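When the arm came to the tray room

Osar runs the tableware side of catering for restaurants and company dining rooms, which means that most of its work is done after the meal is over. Chopsticks, spoons, dishes and trays come back, go through the washers and have to be laid out again before they leave. For the past eight months part of that last step has been done by a robot arm at a table in the tray room.

The shift lead there has worked for Osar since it had one washer and a single van. She agreed to talk during the afternoon break, when the washers are off and it is possible to hear someone across the room.

"People thought it was for the washing," she said. "The washing has been done by machine forever. What we still did by hand was the sorting and the laying out, and that's where the hours went."

The room has a crew of 18 on a full shift. Before the arm, the layout bench took up four of them from start to finish. Now it takes two, and the other two have gone to inspection, checking for chips and worn finishes. No one was let go, she said, though two people who left in the spring were not replaced, and the crew noticed.

"I'm not going to tell you those are unrelated. I asked, and I was told the numbers were being looked at. That's the answer I got, so that's the answer I gave the crew."

The arm works from a plan that she writes with a technician from Edari, the company that set it up. Each customer has its own layout. The Ikeda dining rooms want their chopsticks in the grooves of the tray with the banded ends toward the front, and the spoons set toward the back. Others want everything bundled. She used to keep all this on cards taped above the bench. The cards are still up.

"I know them by heart, but a new person doesn't, and the arm doesn't help a new person learn it. When I trained people, they'd do it wrong 34 times and then they'd have it. Now they stand next to it and watch, and watching is not the same."

Spoons were the hardest part. They are glazed, they roll onto their sides, and two that lie together can be difficult to pick up one at a time. Chopsticks were easier than anyone expected, she said, as long as the pair stayed together. In the first weeks the technician was in the room every day. Now he comes on Tuesday and answers the phone the rest of the week, usually.

One man on the crew, who has been at the layout bench for 8 years, sat in for part of the conversation. He was against the arm at the start and says he is still not for it.

"My wrists are better," he said. "I'll give it that. I used to go home and couldn't open a jar. But I used to talk to three people all day, and now I talk to one, and he wears headphones."

His job now is to load the table, watch the arm and fix what it leaves crooked. He said the fixing is quick but the watching is tiring in a way that he did not expect. He asked for a stool and got one after a month. He also asked for a raise, as his job title had changed to operator. That request is still open.

The pace has changed too. By hand, the bench sped up before the evening vans and slowed down afterward. The arm goes at one speed. On a heavy day the crew still lays out the overflow by hand on the old bench, and the shift lead said they are faster at it than the arm is. What the arm gives her is a steady count by the time the vans load, and fewer calls at home from the night crew.

Management has talked about a second arm, possibly at the Paseck site, where the crew is smaller. She has been asked to go there for the setup. She told them she would if someone from the bench came with her and was paid for the travel.

"They'll listen to the technician about the arm," she said. "I want them to listen to somebody about the trays."

At three the washers started up again, and she went back to her table. 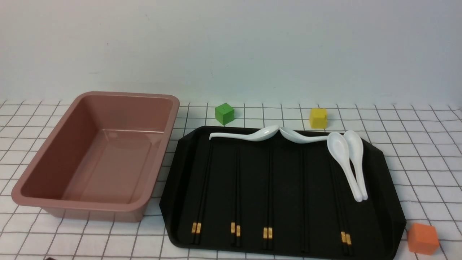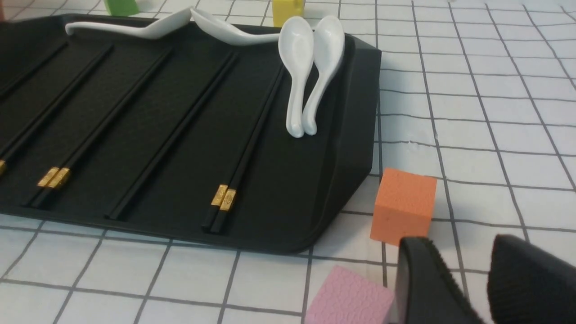
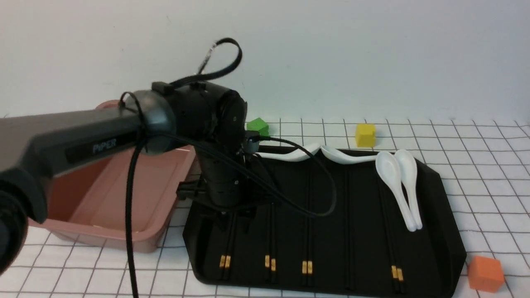 Black chopsticks and white spoons on a grooved tray at the layout table. The arm is over the left part of the tray in the last picture.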